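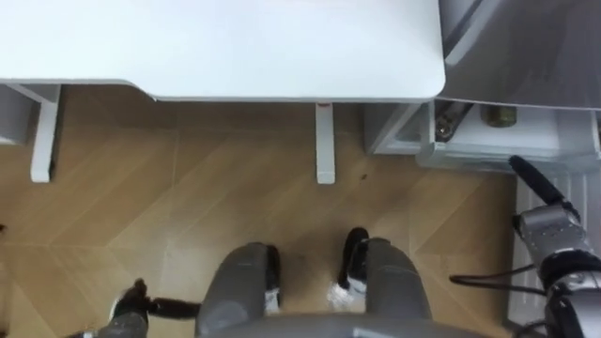 Roxana Palomino schrieb um 9:40 Uhr:
Eine Risikobeurteilung gilt immer für eine bestimmte Aufgabe an einem bestimmten Platz. Wer den Roboter vom Tisch ans Regal schickt, hat eine neue Aufgabe, und dann muss das Blatt eben noch mal auf den Tisch. So sehe ich das jedenfalls.

kabelbinder_jo schrieb um 9:58 Uhr:
Oha, das ist aber streng. Wir haben bei uns (Projekt Bilwood, Humanoider mit zwei Armen, Büromöbel drumherum) EIN Blatt pro Raum und fahren damit seit Monaten gut. Wenn ich für jedes Regalfach ein neues Formular ausfülle, komme ich ja gar nicht mehr zum Arbeiten!

Roxana Palomino schrieb um 10:15 Uhr:
Pro Fach verlangt ja auch keiner. Aber Tischkante und Regal sind für mich zwei Sachen – am Tisch kann man sich die Hand zwischen Greifer und Platte klemmen, am Regal streckt sich der Arm ganz anders aus.

Nachtfalter77 schrieb um 10:31 Uhr:
Bin bei Roxana. Und wenn wir schon dabei sind: Kabel! Bei uns steht seit Juli in der Hausregel, dass keine Leitung frei in einer Schlaufe vor dem Arbeitsbereich hängen darf. Vorher hat das jeder gemacht, wie er wollte, ich auch.

kabelbinder_jo schrieb um 10:44 Uhr:
Beim Kabel am Arm sehe ich das anders. Wenn du das stramm festzurrst, reißt es dir bei der ersten großen Drehung den Stecker raus. Ein bisschen Schlaufe muss sein. Wie viel, das wäre mal eine vernünftige Regel.

Nachtfalter77 schrieb um 10:52 Uhr:
Ja gut, stramm meinte ich nicht. Wir fahren den Arm einmal langsam in die weiteste Stellung, legen das Kabel danach fest und schreiben die Länge auf. Bei uns sind es 510 mm zwischen den letzten 2 Clips. Kann bei deinem natürlich völlig anders sein.

trasetti_fan schrieb um 11:20 Uhr:
Ich werf mal den Boden in die Runde. Trasetti hat uns damals eine Checkliste mit 7 Punkten mitgegeben und Punkt eins war: Boden frei, auch von Kleinkram. Fand ich albern, bis mir eine Unterlegscheibe unter den Fuß vom Stativ geraten ist. Seitdem kehre ich vor jedem Lauf, dauert keine zwei Minuten.

kabelbinder_jo schrieb um 11:33 Uhr:
Kehren mache ich auch, steht aber nirgends. Hat die Liste was zum Not-Halt? Bauerfeind wollte bei uns einen pro Person im Raum, Rallinard meinte, einer in Reichweite vom Bediener langt.

trasetti_fan schrieb um 11:41 Uhr:
Punkt vier: vor jeder Schicht einmal drücken und eintragen. Zur Anzahl steht da nix.

Roxana Palomino schrieb um 12:05 Uhr:
Zur Anzahl würde ich die Frage umdrehen: Wer steht so nah, dass der Arm ihn erreicht? Der braucht einen. Und Jo, schreib das Kehren bitte in dein Raumblatt, wenn du schon nur eins hast ;-)

kabelbinder_jo schrieb um 12:12 Uhr:
Mach ich. Über das zweite Blatt fürs Regal reden wir noch.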